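Lelida portable PA for memorial services: review
Filed under Audio, Services and Tributes
Review by Uliana Dovhaniuk

The Lelida is a battery-powered speaker with a small mixer built into the back panel. Arellano sells it to funeral homes and chapels for speeches, readings and recorded music. I used it at a service of songs in a rented hall, and again at a graveside the next morning.

The box contains the speaker, two wireless handheld microphones, a charging lead and a cloth cover. There is no stand. The socket underneath takes a normal speaker pole, and I would budget for one. With the speaker on the floor, the front row gets most of the sound and the back rows lose the consonants.

Output is rated at 60 watts. Arellano says this will cover up to 300 seated guests. In a carpeted hall with the doors closed I would accept that for speech. For a choir with keyboard I would not. The low end thins out once the level knob is past three quarters, and a limiter comes in with an audible dip on loud syllables. It does protect against the speaker who shouts the first line of a tribute.

The microphones are the best part. Handling noise is low, and the mute switch is recessed, so a nervous reader will not press it by accident. They tolerate being held at chest height, as most family members hold them, if the gain is raised a little and the speaker is kept well in front of the lectern. Feedback starts as a low ring and gives you time to pull the level back.

Music playback is by cable or Bluetooth. Use the cable. Over Bluetooth the unit plays a connection chime at full volume, and the chime cannot be turned off. I consider this a serious fault in a product made for funerals — it should have been caught before release.

Outdoors, wind noise was the main limit. Foam covers are sold separately. Battery life was not a problem at either event, but the charge indicator is a single light that goes from green to red with nothing in between, so charge it overnight whatever it shows.

The older Rusow unit is heavier and has only one microphone, but it has a proper tone control and no chime. If you already own one, keep it. If you are buying new and mostly need clear speech, the Lelida does the job.

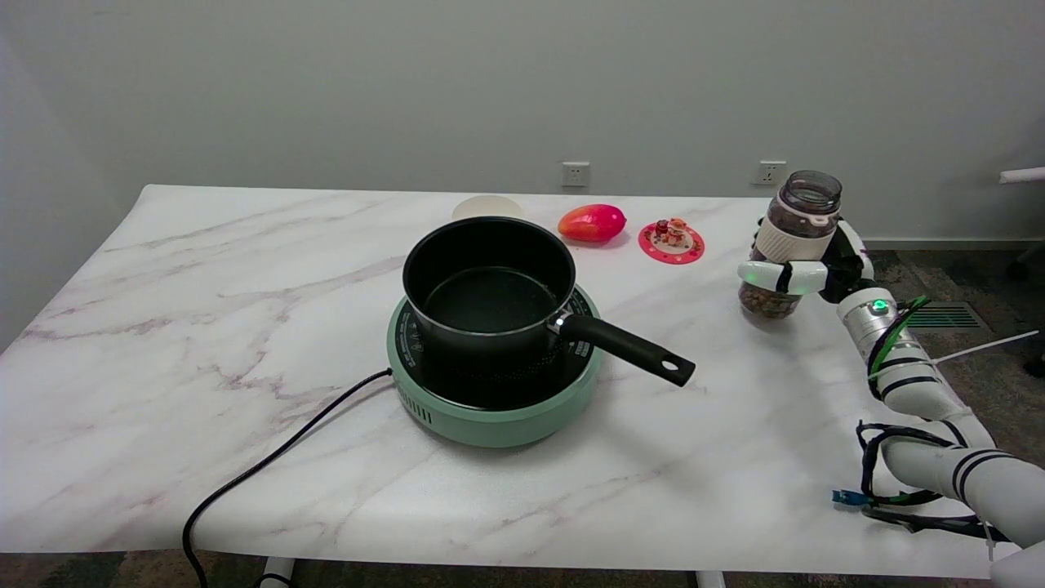
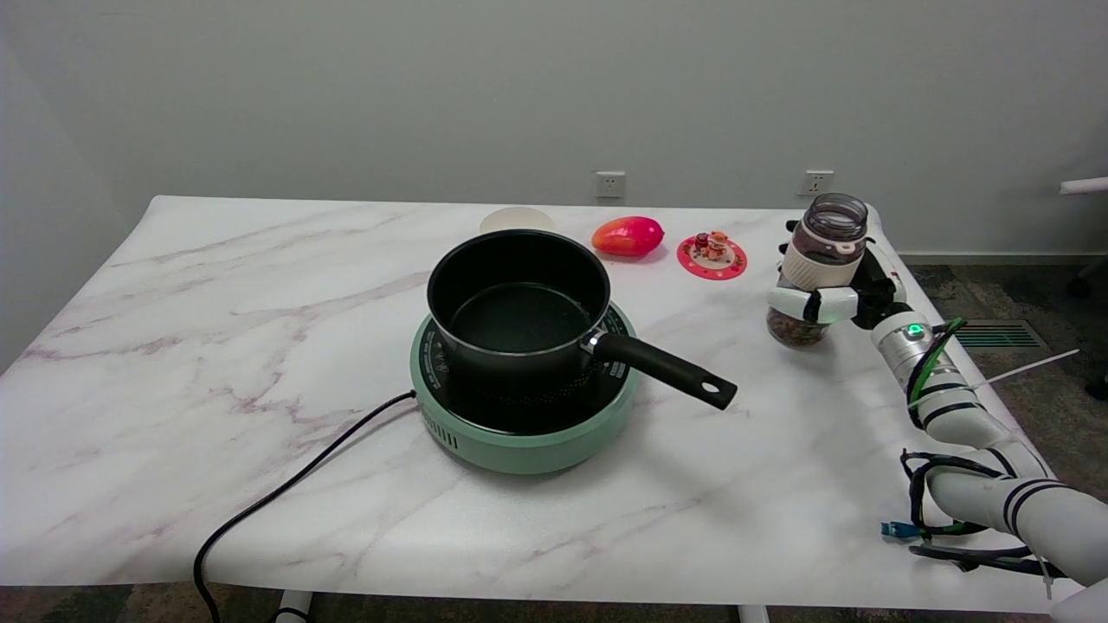 Black saucepan on a mint-green induction cooktop, both pictures.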